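Moving the household accounts off the old spreadsheet

Posted Jan 7, 2026

I kept our household budget in one spreadsheet for years. By December it had 2,597 rows and took long enough to open that I would go and put the kettle on. My friend Leonilde Neves told me to start over with a clean file each year. I didn't like the idea, but I did it over the holidays.

What I kept

I went through the categories first. There were 135 of them. Some had been used once, like "gate hinge" and "Tamara wedding card." I merged the small ones into bigger ones and ended up with a list that fits on my screen without scrolling. Groceries and eating out stayed separate. Gas and bus fare went together under travel.

The opening balance was the hard part. The old file and the bank disagreed by a small amount and I spent an evening looking for it. I had entered a dentist bill twice in April. Once that was gone, the numbers matched.

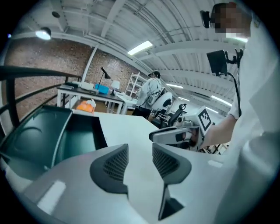
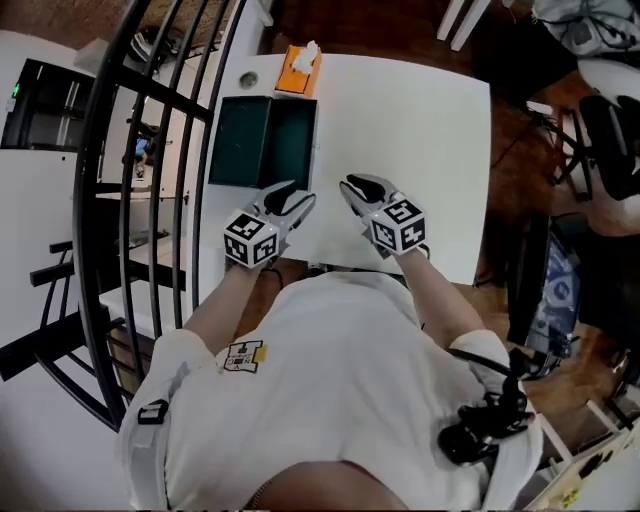
What I changed

I now have 2 sheets. One is for money in and out, and the other is for bills that come once a year, such as car insurance and the water filter service. Those used to catch me out. I add them up, divide by twelve, and move that much into savings each month.

I also set a target of $2,000 for the repair fund. The back steps need doing and the first quote was higher than I wanted. I'm waiting on another one from Hrynyshyn before I decide.

The old file is on a thumb drive in the desk drawer. I have opened it once so far, to check what we paid for the stove.

Next job is the receipts. They are in a shoe box and go back further than I'd like.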